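Small Storage Workshop – Handout 3: Bins
Notes by Ghazala Magsi, Wamilstead evening course
Sep 21, 2018

Bring this sheet back next session, I don't have spare copies. Handout 2 (drawers) is still on the side table if you missed it.

1. Which bin for what

Start with color, not size. Most of you did it the other way round in the exercise and ended up with three bins of mixed cables.

Clear – things you look for by eye. Tape, batteries, glue sticks.
Dark – things you already know are in there. Spare fabric, backups, anything ugly.
White or light gray – in between. Shows dirt, so good for stuff you want to keep clean.

Clear plastic is not the same as a label. Held against a lit wall everything inside goes gray and blurry, more so when you're looking through two walls at once. Label it anyway, short end AND long side.
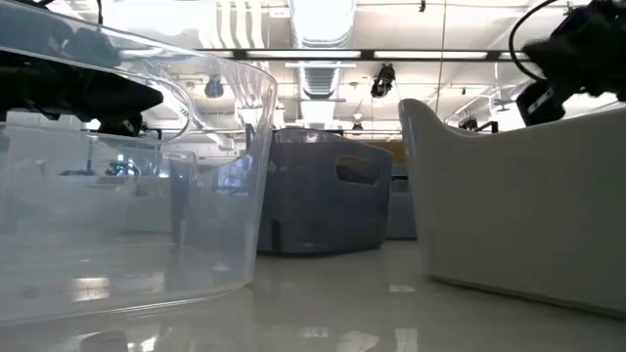 Fig. 1. Clear, navy-gray and off-white bins, from the side.

Handles: an oval cutout is kind to fingers but small parts find their way out of it. If filling above the handle line, line the bin with card first. Don't tape over the hole, you'll want it later.

2. Up or down

A raised shelf over a worktable is the cheapest space you will ever get. Rule from the Pellow store room, which we visited in August: shelf = finished, table = still sorting. A bin goes up only when it has a label and you'd be happy not to touch it for a week. Things get stuck at the table stage, that's normal.

Put bins on the shelf lengthwise, short end toward you. You fit more in and the handle is where your hand goes. Keep a gap between them of one finger or so.

Weight – nothing over 2 kilos on a raised shelf unless you have checked the fixings. Ask me if unsure. The Staltuven brackets some of you bought are fine for bins, not for paint cans. 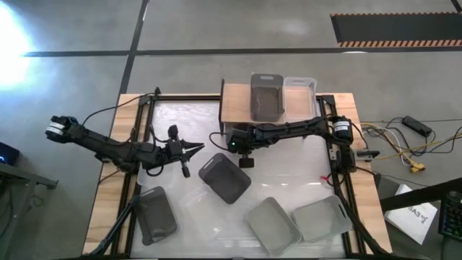 3. Straightening the table

Common fault: people fill first and line up after. Full bins are heavy, you don't move them, they stay crooked forever. Line up empty.

Order of work:
- clear the surface of anything that isn't a bin
- pull same colors together, roughly
- choose one edge of the table as your straight edge (long one is easier)
- first bin flush to the edge, the rest follow off that one
- only then fill

Leave a strip at the front for your hands. You need somewhere to put down the thing you just picked up, otherwise it goes in the nearest bin and the whole sort is spoilt.
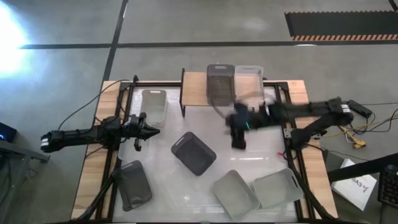 Nesting versus spreading is the question I got most last week. Nest when the bins are going away empty, spread when you're about to sort, and don't do half of each. Spread out, you can judge how much room you really have: the two dark gray ones lying at an angle on the table eat far more surface than the same two set square, and the pair of light gray ones next to each other at the bottom already want to be a row. Turn the angled ones first. Leave the shelf pair alone, they are side by side and doing no harm. Then measure what's left over before you buy anything els.

4. Surfaces

Shiny white tabletop: nice light, bins slide on it. Fine while sorting, annoying once they're full. Thin shelf liner cut to 300 mm strips, one under each row, no glue. A roll from Hashmi will do several tables and you can share one between a group.

Wipe before the liner goes down. Grit under a bin will scratch a glossy top and there's no getting that out.
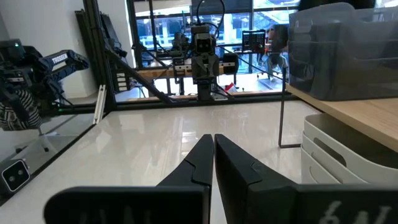 Ghazala Magsi asked for it to be added that liner strips should run the long way of the table, and that she has seen people lay them crosswise and then wonder why the bins catch when pulled forward. Noted. Long way.

5. For next time

Pick one shelf or table at home. Empty the bins on it, all of them. Write down the color, what was in it, and what should have been. Nearly 1000 small items in one kitchen was last year's record so dont be embarrassed.

Bring the list plus one bin you can't decide about. Room 2328, same time. Wear sleeves you can push up.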